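Elska Swing Trainer, User Manual
Section 4: Setting up the sensor and recording the first practice

Read this section completely before you fix the sensor to the bat. If your team already used the older Elska model, please do not skip it. The calibration has changed and the old settings can not be copied.

4.1 What you need

The Elska sensor, fully charged (the light is green and does not blink)
The rubber sleeve, small or large
A bat that the player uses in real games
A phone or tablet with the Plumudley app, version of June or newer
A batting tee and a ball

Note: The small sleeve is for youth bats. When you are not sure which one to take, try the small one first. It should be tight, and you should need both hands to pull it on.

4.2 Fixing the sensor to the bat

1. Clean the knob of the bat with a dry cloth. Do not use oil or alcohol, they make the rubber slide.
2. Turn the sleeve inside out, halfway.
3. Put the sensor on the flat end of the knob, with the Elska logo to the outside.
4. Roll the sleeve over the sensor and the knob until the edge of the sleeve reaches the start of the grip tape.
5. Hold the bat by the barrel and shake it strongly 5 times. Check that the sensor has not moved.

Caution: Never swing a bat with a sleeve that has a crack or a cut. The sensor can fly off and hurt a person standing near. Replacement sleeves are sold under order number 669.

4.3 Connecting to the app

1. Turn on Bluetooth in the phone, but do not pair the sensor from the phone menu. The pairing must be done inside the app.
2. Open the app and choose Team, then Add sensor.
3. Press the button on the sensor through the sleeve until the light turns blue.
4. Choose your sensor from the list. The number in the list is the same as the last digits printed on the back.
5. Give the sensor the name of the player. If two players share one bat, see 4.6.

If the sensor does not come up in the list, close the app, wait until the light goes off, and begin again from step 1. Error 452 means that the sensor is still connected to another phone. Disconnect it there first.

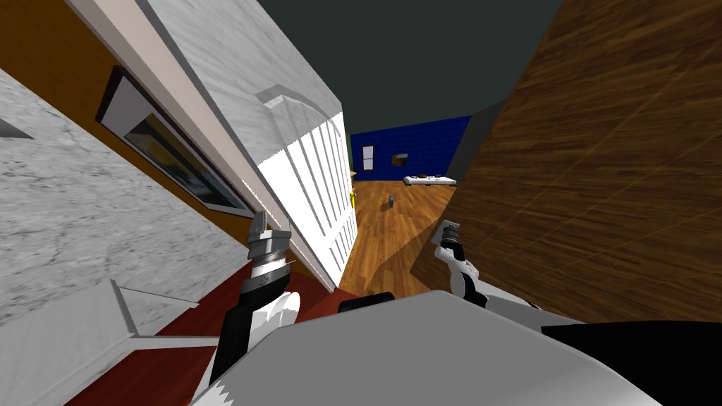
4.4 Calibration

The calibration tells the sensor where "down" is and how long the bat is. It must be done again each time you change the bat or the sleeve.

1. In the app, choose Calibrate and enter the length of the bat. The length is printed on the barrel or on the knob.
2. Stand the bat on the ground with the knob up. Keep it still until the phone gives one short tone.
3. Lay the bat flat on the ground. Wait for the second tone.
4. Take the normal batting stance and stay in it until you hear a long tone.

Note: Metal benches and fences can disturb the calibration. Go a few steps away from the dugout before you start. On an indoor field, stay away from the posts of the net.

If you hear three short tones, the calibration has failed. Start again from step 2. You do not have to enter the length again.

4.5 First practice

1. Put the ball on the tee at the height of the player's belt.
2. Choose Record and let the player hit as usual. Do not correct the swing during this first practice, the app needs the natural swing for comparing later.
3. Record 40 swings. The player may rest between them for as long as he or she wants, the app does not measure the pauses.
4. Choose Finish. The results are sent to the team page when the phone has a connection.

Caution: Before every swing, make sure that no person stands behind or beside the batter. The coach with the phone should stand behind a screen.

4.6 Two players with one bat

Choose both names under Team, then Shared bat. Before each turn, touch the name of the player who is going to hit. Swings saved under the wrong name can be moved on the team page, but only until the end of the same day.

Manual text revised 21/07/2022. For cleaning and storing the sensor, continue with Section 5.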